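Oct 1, 2024
Iker Manzano

3. Moving clothes between the basket and the drum

3.1 Setting

The work at Lernau looks at the small decisions people make when they load and unload a front-loading washing machine. We asked households to keep a short diary during February, and we received 267 usable entries. The machine and the basket were also studied in a plain room, with few other objects near them, so that the distances could be compared with the diaries.
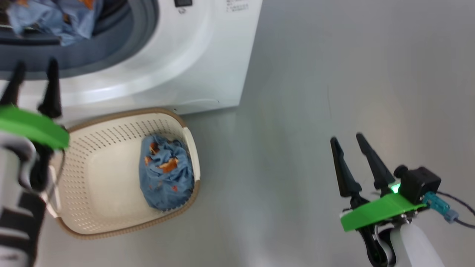
The height of the basket was the point on which the diaries agreed most. Many writers complained about bending, but few of them had tried to change where the basket stands. In Figure 1 the basket is on the floor below the machine, with one blue and orange cloth inside it and a similar one in the drum. A person who works in this arrangement must reach low for the basket and a little higher for the drum, and this repeats for every piece. The cutout handle is at the side of the basket, and we suggest that its direction should be noted in future studies, as it decides how the basket is turned before it is lifted.

Figure 1. Basket and machine in the Lernau room.

3.2 The door and the front panel

The second group of entries concerns the door. Writers of the Skendico diary form could mark "door left open", "door closed" or "not remembered". The last answer was more common than we had expected, and we treat it as a result of its own.
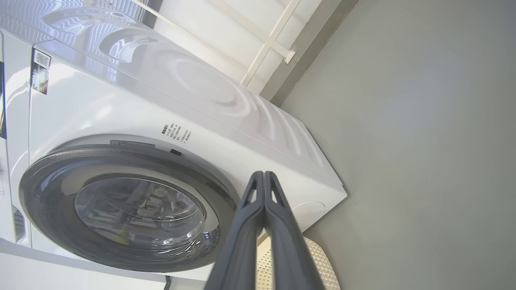 Closing the door is a habit that differs strongly between homes. Some people close it at once for safety with small children, and others leave it open to let the rubber dry. When the door is shut, as it is here, the tinted glass shows the inside only faintly, and a small sock could easily be missed. We therefore advise that the drum is checked by hand before the door is closed. The printed notice on the front is in small characters, and we doubt that it is read during daily use.

Comments (3)

Grulport: In my home the basket stands on a stool. My back is thankful.

Pal: Did you ask about left-handed persons? The side of the hinge matters a lot for them.

Iker Manzano: Thank you, Pal. We did not ask this, but it will be in the next form.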